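2024-08-17
Ama Baidoo, bench 2, Skarberg cell

Carrying on from the June entries. Question is still the one Dong put to us at the start: which of the household and shop-floor chores on the list can the two-arm cell do well enough that a person could walk away from it. Not demo well. Walk away.

Cleared the table and wiped it down first thing. Re-homed both arms. Left one came up fine, right one complained about joint four and cleared on the second go. Same as last week, so I've stopped logging it as a fault, but if anyone sees it go three times in a row please write it here.

Towels. 115 attempts on the small grey tea towels, flat start, one fold, then a second fold. I'm scoring a fold as good if the corners are within a thumb's width and the towel hasn't been dragged off its spot. The first fold is mostly fine now. The second isn't. The two layers slide over each other when the pad comes down, and the arm has no idea it's happened. It finishes the motion, lets go and reports done. A kid would notice. I'd put towels at "could leave it for ten minutes, would want to check the pile after".

Crumpled start is still hopeless. It picks up whatever bit is highest and shakes it, which is what I'd do too, but then it can't find a corner. Zistville say their version finds the edge by running the cloth through the fingers. I've asked for their settings and not heard back.

Grippers. Went back to the grey ribbed pads for the downward fingers. The smooth ones looked tidier but lost cloth on the lift. Ribbed ones hold better and leave faint marks on anything damp. The sleeve with the white cap stays on the upper finger of the left gripper for now, as I want the two fingers to behave differently: cap for poking and pushing, pad for holding down. Spread is set wide between tasks so there's room to come in over a cup rim.

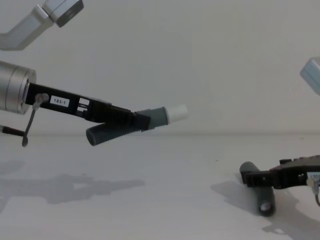

Notebook 4, p. 387

Left gripper is the one labelled 183-1, for anybody matching this against the parts sheet. There's a thin cable hanging below it with the end loose. It should be tied back before anyone runs the towel program, as it's at a good height to snag. I've added it to the list on the cupboard door.

With the right pad right down by the tabletop, the thing to watch is height. Table height in the config was out by a couple of millimetres after we moved the bench. Too high and the pad skates over thin cloth. Too low and the arm pushes until it stops itself, and you lose the run. I re-taught the height at both ends of the bench and saved it as a new file. Old one is still there, don't use it.

Shop-floor chores. Sorting mixed fasteners into trays: works, slow. Total on the counter is 955 picks since we started and I'd trust it with anything M6 and up. Washers it pushes around the table like a cat with a bottle cap. Putting lids on the Medico sample jars: it can place the lid but cross-threads it when the jar moves. A plain jig to hold the jar would fix most of that, and then you have to ask whether the robot is doing the chore or the jig is. I think that's fine in a shop. It's less fine in someone's kitchen, where there's no jig and the jars are all different.

Wiping down. It'll wipe a bare table all day. Put a mug on the table and it needs to be told where the mug is, move it, wipe, and put it back, and by then I'd have done the whole kitchen. Haven't tried sticky spills. It wipes by pattern, so it wouldn't go back over the bad spot.

Where I've landed for the report to Dong: parts sorting yes, with limits on size. Flat towel folding nearly. Lids with a jig. Anything that starts in a mess, no, not yet. The arms are plenty accurate. What's missing is noticing that something has gone wrong and having another go.

To do:
Tie back cable on 183-1.
Order more ribbed pad, we're down to the offcuts.
Chase Zistville for the edge-finding settings.
Repeat the second fold with a slower press and the new table height.
Borrow a heavier towel from the change room and see if the weight stops it sliding.

AB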